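Essay feedback wanted: "A Person Who Taught Me Patience"
Board: Writing Help > School and College Essays

inkwell_neusa
Hello everyone, and sorry in advance for the length of this! I'm Neusa Rangel, back in education after a very long gap (my youngest has started school, so it was now or never) and I've got an essay due in November on a person we admire. I've picked my old neighbour, Lumturie Angelovski, who ran the mending shop on our street and taught half the children there to sew. The limit is 385 words and my first go came out well over. My opening is:

"Patience is a quality which all great people possess. Without patience the world would be a very difficult place, and many wonderful things would never have been made."

Is that all right? My tutor at Bouchard says it is "a bit general" and I can't quite see what she wants instead.

marrowfat
Welcome, Neusa! I'm with your tutor, I'm afraid, though it's nicely written. Those two sentences could sit on top of anybody's essay. You've got a woman with a mending shop and a crowd of children round her table, and I'd want to meet her in the first line. What did she say when one of you made a mess of a hem?

inkwell_neusa
Oh, she never said anything! She'd just hand you the little scissors and put the kettle on, and by the time the tea was made you'd unpicked it. I once did the same cuff 12 times over one school holiday and she looked at it every time as if it were the first.

marrowfat
Well, there's your opening. Start with the scissors.

Pell_of_Zalar
I'm going to disagree a little here, kindly meant. I marked essays for years, and plenty of markers do like a plain statement of the theme at the top, so they know where they're being taken. If the question says "a person who shows an important quality", then name the quality early. A story with no signpost can lose marks, however lovely it is.

marrowfat
Name it by all means, Pell, but surely it can wait until line three? I've read so many that begin "Courage is" or "Kindness is" that my eyes slide straight off them.

Pell_of_Zalar
Line three I could live with. Line ten I couldn't!

tansy61
Can I put in a word for the ending as well? Everybody frets over the opening and then finishes with "and that is why we should all be patient". When I wrote about my grandad I stopped on him locking up his allotment shed, and my teacher put a tick by it, the only tick on the page. I was 45 at the time and I still showed it to my husband.

inkwell_neusa
That's made me smile, tansy. All right, I've had another go this evening, and I've taken it down to the kitchen table so no one can interrupt me. Does anybody have an example of one that starts with a scene? I learn better from seeing one.

tansy61
My niece wrote one for the student page at her college, about her workshop tutor. She said I could paste the start, so I've copied it straight across:
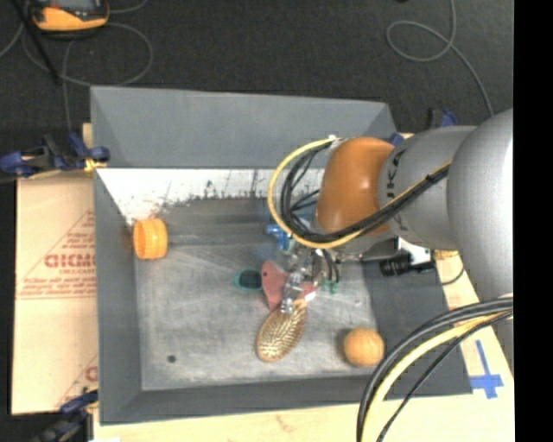

Trendow, November. Mr Ninar does not raise his voice. When my first circuit failed he pulled up a stool, passed me the meter and waited, and I think we sat there until the corridor lights went off. I was cross with him that evening. I have since learned that he waits like this for everyone, and that patience can look very much like doing nothing.

marrowfat
Now that's good. The quality turns up at the end of the paragraph and she's earned it by then.

Pell_of_Zalar
It is good, I'll grant you. I'd cut "I think", and I'd want to know a bit more about the circuit, but I'd have read on happily. Neusa, how long is your new one?

inkwell_neusa
Still 61 words over, if you please! It begins with the scissors now, and patience comes in at line four, so you'll each have to forgive me a line. There's a paragraph about her button tins that I'm very fond of and I suspect it has to go.

tansy61
Keep one tin.

inkwell_neusa
One tin it is. I'll post the whole thing tomorrow once I've typed it up properly, and thank you all, you've been so kind to a beginner.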